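**Ulley Sunday league, string tension notes, May 2018**

1/ Four pairs still on gut, the rest on Prevow multifilament. Tension drops after each match are logged per racket, measured at the centre mains.

2/ Lowest reading 129 N, on the Tavares frame. It was strung at 150 – too big a loss for one match.

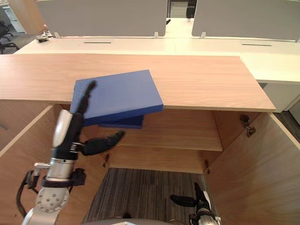
Blue box at the cabinet edge.

3/ Court 2 plays slower than the others. Second serves sit up, so the doubles pairs have moved half a step in on return.

4/ Unstrung frame weight limit stays at 315 g for the juniors. Urkico grips add a little at the handle end – weigh without them.

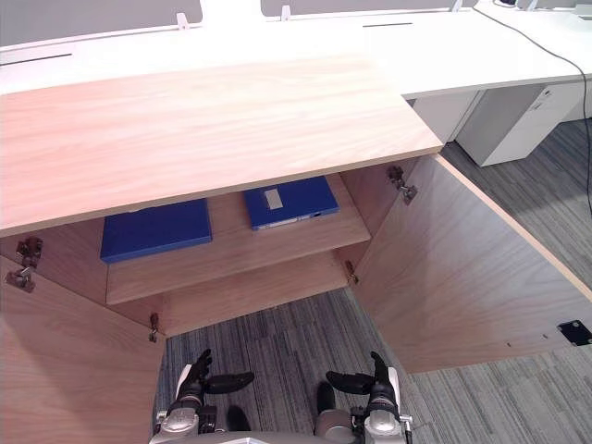 Last edited: Tuesday, 21:40

5/ Correction to post 2: that racket had played two matches, both singles. Restring before the Ulley away tie.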